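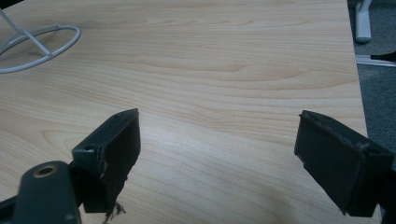 4 min read

About Nesero

Nesero is a school of furniture making and cabinetwork located in Moline, Illinois. The school offers full-time and evening instruction to adults who wish to enter the trade, and to working cabinetmakers who wish to extend their training. It is governed by a board of trustees and funded through tuition, commissions and gifts.

Our history

The school began as an evening class held in the back of a lumber warehouse on Tranville Street. The first director, Munther Haddad, had served his apprenticeship in Bragança, Portugal, and had worked for several years as a chair maker before settling in Moline. He taught the opening class with 11 borrowed hand planes and a single band saw. Enrollment grew quickly enough that the warehouse owner agreed to lease the school the full ground floor, and later the floor above it.

The day program was added four years afterward. To date, 246 students have completed it. Many are employed in cabinet shops and millwork firms in the Quad Cities area, and a number have opened workshops of their own. Mr. Haddad retired from daily teaching but continues to lead the chair making course each May.

Our programs

The day program runs for 40 weeks. Students begin with sharpening, measuring and the preparation of rough lumber. No power equipment is used until a student has made a dovetailed box and a small bench by hand and has had both pieces approved by an instructor. The second half of the program covers machine work, veneering, finishing and shop drawing. Each student designs and builds a final piece, which remains the property of the student.

Evening courses meet twice a week and are open to beginners. The current list includes Introduction to Joinery, Tables and Tabletops, Drawer Construction, Wood Finishing, and Repair of Household Furniture. A course in upholstery is offered when enough applicants request it.

The school also accepts a small number of commissions each year, mainly library tables, pews and display cases. These are built by senior students under the direction of staff. Proceeds are placed in the tool fund, from which any enrolled student may borrow to purchase a first set of hand tools. Loans carry no interest and are repaid over two years.

Our facilities

The school has 80 bench places divided between two bench rooms, a machine room, a finishing room and a drafting room. Lumber is stored on site. We buy most of our hardwood from sawmills in Illinois and Iowa and keep ash, cherry, hard maple, walnut and white oak in stock throughout the year. Students may purchase lumber at the price paid by the school.

The library on the upper floor contains trade manuals, pattern books and measured drawings, among them 73 sheets of Portuguese country furniture drawn by Mr. Haddad in Bragança. Members of the public may consult the drawings by appointment. They may not be borrowed, but copies can be ordered at the front office.

Admission

Applicants to the day program must be at least 18 years of age. Previous experience in woodworking is not required. Each applicant is asked to attend an interview and to spend one morning in the bench rooms with a current class. Applications for the coming session close on 22nd September. Evening courses are filled in the order in which registrations are received.

Tuition assistance is available to residents of Rock Island County. Forms may be requested from the office and should be returned with the main application.

Visiting the school

The bench rooms are open to visitors on the first afternoon of each month while classes are in session. Closed shoes are required in all working areas, and children must be accompanied by an adult. Groups of more than six should write to the office in advance.

Nesero School of Furniture Making
115 Tranville Street
Moline, Illinois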